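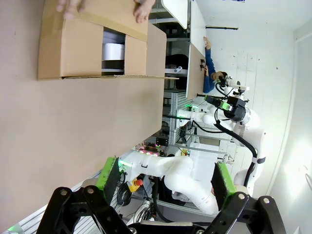 Box with the cutout in the front, roll inside, on the table.

Is it worth buying rolls of kraft paper instead of bubble wrap for shipping pottery?

Posted Sunday, January 24, 2021 by closham_clay

I sell mugs and small bowls online and I've been using bubble wrap since I started. Lately I keep seeing people say paper is just as good and cheaper, and every one of them seems to have a link to a paper dispenser at the bottom of the post. So I'm suspicious.

The one that gets pushed the most in my feed is the Mistell starter kit. The page says it "replaces up to 1,155 feet of bubble wrap," and I can't work out what that means. Replaces it how? By length? By how many mugs you can pack? There's a footnote mark next to the number and no footnote anywhere on the page.

I ship about 200 pieces a year, most of them mugs. I've had 4 break with bubble wrap, and two of those were in a box that looked like it had been run over, so I don't blame the wrap. Before I change anything I'd like to hear from somebody who has mailed breakable things in paper for more than a month and isn't selling it. Does it hold up? Does it really save money once you pay for the heavier package?

hillside_kiln

I switched two years ago and I'm still not sure I'd call it a win. Paper works if you use a lot of it. The mistake is wrapping a mug in one sheet like a sandwich. Stuff the inside first, give the handle its own twist of paper, then wrap the whole thing at least three times around, then crumple more for the bottom, sides and top of the box. Shake it. If you feel anything move, open it and add more.

By the time you've done all that, the savings get thin. My mug boxes came out heavier than before, and a few of them went over into the next pound. Run it with your own postage before you believe anybody's chart, mine included. Where I did come out ahead was storage. Bubble wrap was eating half my closet.

I don't know Mistell, but "up to" is doing a lot of work in that sentence. Plain packing paper from a moving supply place is the same stuff as far as I can tell. You don't need the kit.

Also, whatever you use, double box anything you'd cry over.

mudroom77

bubble wrap is fine, why change it. four broken out of 200 is nothing. I had way worse than that and I used peanuts

Horetti_Ceramics

I'd question the comparison itself. Most of the "paper vs. bubble" tests I've seen drop one box, one time, from waist height, and then somebody holds up an unbroken mug. A single drop doesn't tell you much. The trouble with crumpled paper is that it packs down over days of being stacked and bounced around in a truck, and then there's a gap at the top of the box where there wasn't one when you taped it. Bubble wrap has its own problem if it gets popped, but it springs back better.

What I do now is a mix. One layer of small bubble directly on the piece, paper for all the empty space, tight. I got that from a packing handout at the Hauksdóttir studio sale, and I didn't believe it either until I had mailed a season's worth to relatives who would tell me the truth about the condition.

The honeycomb kind of paper, the one you stretch, is better than flat kraft in my opinion, but you have to pull it open all the way. People leave it half closed and then complain. It costs more too. I was quoted 399 for a pallet box of it, and I'd have been using it until I retired, so I passed and got the smallest roll they had.

If you want to find out for yourself, pack two seconds you don't care about, one each way, and mail both to a friend across the country. Have them mail the boxes back without opening them. Costs you some postage, but then you have an answer from your own mugs and your own post office.

closham_clay

Thank you, the mail it there and back idea is good and I have plenty of ugly mugs to sacrifice. I wrote to Mistell about the missing footnote and got a coupon code. Not going to use it. I'll try the mix and post in March if I have anything to report.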